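Household Recipe Cards, Gristadville and Drilton

Version 3, updated 2022-06-24

What this is

A set of 464 recipe cards typed up from home kitchens in Gristadville and Drilton. Each card is one row in recipes.csv. The cards were handwritten or clipped and pasted, and most were kept in boxes or drawers for years before they were typed.

Files

recipes.csv: one row per card
ingredients.csv: one row per ingredient line, joined on card_id
units.csv: the 17 unit names used in the cards and what we took them to mean
notes.txt: typing rules and a list of known problems

Columns in recipes.csv

card_id: number, never reused
town: Gristadville or Drilton
title: as written, including misspellings
course: one of 6 values (bread, soup, main, side, sweet, preserve)
oven_f: oven temperature in Fahrenheit, blank if the card gives only a word such as "moderate"
oven_text: the wording on the card
method: full text, line breaks removed
source_note: anything on the card about where the recipe came from, with family names taken out

How the cards were typed

Two people typed each card separately and the two copies were compared. Where they differed, a third reader went back to the card. Words that could not be read are marked [?]. Fractions are written out as 1/2, 3/4 and so on. Crossed-out amounts were dropped if a new amount was written next to them. Otherwise they were kept and flagged in notes.txt.

Units

"Cup" is left alone. Some Drilton cards use "teacup," and we did not convert it. "Can" is a problem on soups and mains, where the size is almost never given. Please don't assume a modern can.

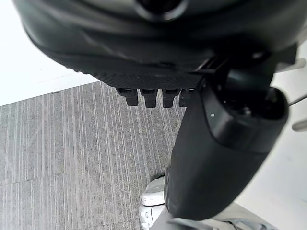 Changes since version 2

The Henen box was added in September. Those cards are mostly preserves, so counts by course are not comparable with version 2. The Foley box was retyped from the originals after we found that a number of oven temperatures had been entered in the wrong column. Duplicate cards within a box are now kept, each with its own card_id.

Known problems

Course was assigned by us and is sometimes a guess. Dumplings appear under both soup and side.
A few method fields end early where the back of the card was missing.
Canning times are copied as found. They are old and should not be followed for safe canning.

License

Free to use and share with credit to the Gristadville and Drilton recipe card set. Send corrections with the card_id and the column name.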